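Tirkider Guest Room Handbook
Section 4: Towels, Folded on the Bed

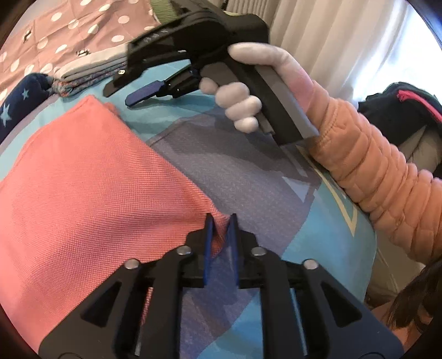 4.1 Before you start

This section covers folding and setting out the towels and cloths for one bed. It assumes the bed is already made according to Section 3. If the bed is not made, go back to Section 3. If you skipped Section 3 because it was long, we sympathize, but go back to Section 3.

You fold on the bed. Previous versions of this handbook told you to fold on the desk, and the desk at Tirkider is the size of a dinner tray. Everyone folded on the bed anyway and then wrote "desk" on the checklist. The checklist has been corrected.

For each bed you will need:

One large towel, coral pink
One cloth, grey-violet
One room card (see 4.6)
Clean hands, or clean gloves if you are on glove duty

Note: The pink towels came from Dullum in one order and the grey-violet cloths from Tlapale in another, which is why the labels are sewn in different places. The Dullum label is on a short side, near the corner. The Tlapale label is wherever the person sewing felt it should go.

4.2 Checking the linen

1. Open each piece completely and look at both sides. Stains like to live in the half you didn't unfold.

2. Run a hand along all four edges. A loose thread shorter than your finger can be snipped. Anything longer goes in the mending bag along with the towel it belongs to. Do not pull it. Mélanie Caron pulled one in June and we still have both pieces.

3. Feel for damp. Check the middle of the towel and the corners separately, as the corners dry first and will lie to you.

4. Put failed pieces in the correct bag. Stained goes in laundry, torn goes in mending, and damp goes back on the rack. "Bit of both" is not a bag.

Caution: Never put a damp towel on a duvet, even for a minute while you look for another one. The minute is always longer than that.

4.3 Smoothing the duvet

The geometric duvet is light blue with large shapes in turquoise, sky blue, white and a muted grey-violet. It is cheerful, it hides creases fairly well, and it causes one specific problem that takes up the rest of this part.

1. Stand at the foot of the bed and pull the duvet toward you with both hands until the top is flat.

2. Walk to each side and even up the overhang. Use the mattress to judge this. Do not use the pattern, which was printed at angles and will lead you gently off the edge of the bed.

3. Smooth from the middle outward with a flat palm.

Note: A grey-violet cloth placed on a grey-violet part of the duvet more or less vanishes. In one season we reported a number of cloths missing, bought replacements from Tlapale, and then found the missing ones on the beds where we had left them. When you set a grey-violet cloth down, find a white stripe and put the cloth next to it. The stripe gives you an edge to look for.

4.4 Folding the large towel

1. Lay the towel flat with the label side down and a short side nearest you.

2. Bring the left long side over to meet the right long side. Line up the two corners farthest from you first, then the two nearest. Doing it the other way works too, but you will be leaning over the bed at the end with your weight on the duvet you just smoothed.

3. Press along the fold with the side of your hand. The weave is fine, and it takes a crease well if you press once and firmly. Stroking it over and over only shifts the layers.

4. Fold the near end up to the far end.

5. Check the corners. They should stack. If one sticks out by less than a thumb's width, tuck it under. If it sticks out by more, open the last fold and do it again. The guest will not care, but Pieter Vermeulen does the room checks, and he will.

6. Turn the towel on a slant, with one corner pointing toward the middle of the bed. We set towels diagonally because a towel placed square on this duvet looks crooked. A towel placed crooked looks deliberate.

Caution: Lift a folded towel from underneath with both hands. Picking it up by one corner turns steps 1 to 5 into a memory.

4.5 Placing the grey-violet cloth

The cloth goes down partly beneath the towel, so that the pink holds it in place and the rest shows. This is the only decorative thing we do and we would like it done properly.

1. Lift the right side of the folded towel just enough to get a hand under it.

2. Slide the cloth in from the right. Keep it flat. If it bunches, take it all the way out and start again, as poking at it through the towel makes a lump that gets bigger with each attempt.

3. Lower the towel.

4. Spread the visible part of the cloth outward with your palm, away from the towel. Small ripples are fine. We are running a guesthouse.

5. Step back to the door and look. You should be able to tell where the cloth ends and the duvet begins. If you can't, move everything along until you can.

Note: Some beds have the Asar duvet, which is plain cream. On those beds the cloth is visible from the hallway and you may skip the business with the stripe. Everything else is the same.

4.6 The room card

1. Stand the card on top of the towel, folded edge up, facing the door.

2. Check that it is the card for this room. The words are the same on all of them except for the door code, and the door code is the part people need.

3. If the card falls over, the towel is too soft on top. Press the towel down once with a flat hand and try again. If it falls over a second time, lay it flat and move on with your life.

4.7 Common problems

The towel slides off when someone opens the window.
It is too close to the side of the bed. Leave at least one hand's length between the towel and the edge.

The towel has pink fluff on it, and so does the duvet.
The towel is new. New Dullum towels need 2 washes before they go in a room. Take the towel back, roll the duvet with the lint roller, and have a word with whoever opened the new box. There is usually only one suspect.

The fold won't stay flat.
It was folded warm. Towels straight from the dryer puff up as they cool. Give them 40 minutes on the shelf, unfolded, and do another room in the meantime.

The cloth is longer on one side than the other.
They all are. Fold it by the corners and let the extra go underneath.

I've finished the room and I have a cloth left over.
Go back and check the last bed. If there is a cloth on it, you picked up two that were stuck together, and the extra goes on the linen cart. If there isn't, you know what to do. Look on the grey parts of the duvet before you decide.

4.8 Storing spares

1. Pink towels go on the second shelf of the linen cupboard, fold facing out. Fold facing out means you can pull one without bringing down its neighbors.

2. Grey-violet cloths go in the basket on the shelf below. They are too thin to stack, and a pile of them leans a little more each day until it meets the floor.

3. Take from the top and add to the bottom. Yes, this means lifting the pile. Otherwise the same few towels do all the work and the ones at the bottom stay fresh as the day they were bought, for reasons of no use to anyone.

4. Write what you took on the sheet inside the cupboard door, with your initials and the room. A checkmark on its own tells us that somebody once owned a pen.

Caution: Do not store the lint roller with the cloths. It has been tried.

For stripping beds and collecting used linen, see Section 5. For the sofa bed in the garden room, see Section 6, and bring a second person.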